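Bunell Household Recycling Survey: Data Card

Version 2, released in October

Summary

The Bunell survey records what residents of Brallwood place in their recycling bins and how they understand the local sorting rules. It was prepared by the Diruvby Institute for use by city planners, teachers and students. The release holds one table of household answers and one table of bin weights.

Contents

households.csv: one row per household, 200 rows
weights.csv: one row per bin pickup, in pounds
questions.txt: full wording of the 47 survey questions
codes.txt: list of answer codes

Collection

Households were drawn from 12 neighborhoods by random selection from the city address list. Each household completed the survey on paper or by telephone. Bins were weighed at the curb before pickup. Apartment buildings with shared bins were left out of the weight table but remain in the household table.

Missing answers are coded 99. A blank cell means that the question did not apply.

Known limits

The household answers are self-reported and may overstate how often containers are rinsed. Homes in the Mak district returned fewer forms than other areas, and results for that district should be read with care. Neighborhoods with fewer than 50 addresses were merged with the nearest larger one. 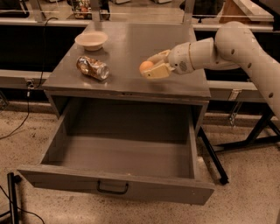

Material categories follow the city sorting guide: paper, glass, metal, rigid plastic and other. Items made of more than one material are listed under other.

Terms of use

The data may be used free of charge for teaching and research. Users may not attempt to identify any household. Published work should cite the Diruvby Institute and give the version number.

Corrections

Errors may be reported through the project issue page. Corrected files are posted with the next version.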